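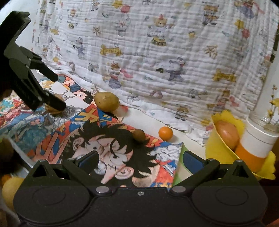 Fig. 5. Two grippers over one tabletop, jaws open. Read sections 5.1 to 5.3 before you get this far.

5. WORKING WITH TWO GRIPPERS ON ONE TABLE

This section covers the Ferri hand-held gripper used in pairs. If you only have one, go to section 6 and enjoy the peace.

The rules below are the Dreltum house rules. They were drawn up by Izzati Pillai and Gwion Lloyd, who disagreed about most of them, and the version of August 18, 2018 replaces the laminated one still taped inside the cupboard door. Please take that one down if you are tall enough.

5.1 Laying out the table

1. Put the table against a plain wall or hang a cloth behind it. A patterned cloth is allowed. Cartoon bears in hats are allowed. The rule only asks that the cloth stays put for the whole session.

2. Lay any printed sheets flat. Overlapping is fine. Curled corners are not, as a fingertip will find one sooner or later and take the whole poster with it.

3. Set out the objects. Potatoes, small citrus fruit and other round things are good practice pieces and cheap to replace. Leave some of them on the sheets and at least one on bare tabletop.

4. Place at least one object where it is hard to make out. In Fig. 5 a small brown item sits on the dark printed hair of the big character, and it takes a second look to find it. Do this on purpose, and write it on the log sheet so the next person doesn't tidy it away.

5. Keep open containers towards the side of the table. Anything standing in or against one counts as part of the container until the log sheet says otherwise.

NOTE: Food used on the table does not go back to the kitchen. This was once a suggestion.

5.2 Before the first grasp

1. Open both grippers fully and look at the fingertip pads. They should face each other squarely across the gap. If one looks off to the side, stop and see section 9.

2. Check the pivots and pins for play. Wiggle, don't wrench.

3. Agree out loud who moves first. Nodding does not count. Ieuan Lewis nods at everything.

4. Bring in one gripper at a time. The second waits with its jaws wide until the first is clear of the object.

CAUTION: The jaws do not know a potato from a thumb. Keep your free hand behind the housing whenever the jaws are moving.

5.3 During the session

1. Approach from above or from the side, and stick to it. Changing your mind halfway is how citrus ends up under the radiator.

2. Never pass one gripper's arm beneath the other's. If the arms are about to cross, both people stop and the one nearer the wall backs out.

3. If a finger hides the object from you, carry on slowly or start again. Do not lean over the table to peer.

4. Stop for a break after 900 grasps or when the arguing starts, whichever comes first. The pads are due for changing at 2,522 grasps, a figure Tsehay Habte worked out and will defend at length.

CAUTION: Do not use the grippers on glass, on anything leaking, or on each other.

5.4 Packing up

1. Close the jaws before putting the grippers down.
2. Wipe the pads with a damp cloth. No spirit cleaner.
3. Sign the log sheet. Initials will do, provided we can read them. Hortensia Flores keeps the pile of ones we can't.

Related sections
2. Charging and storage
6. Working alone
9. Pads, pivots and pins
Ikberg table clamp: fitting notes
Log sheet, March revision

Drerkico user guides | Questions: ask at the Dreltum desk | Copyright Drerkico 2018 | Back to top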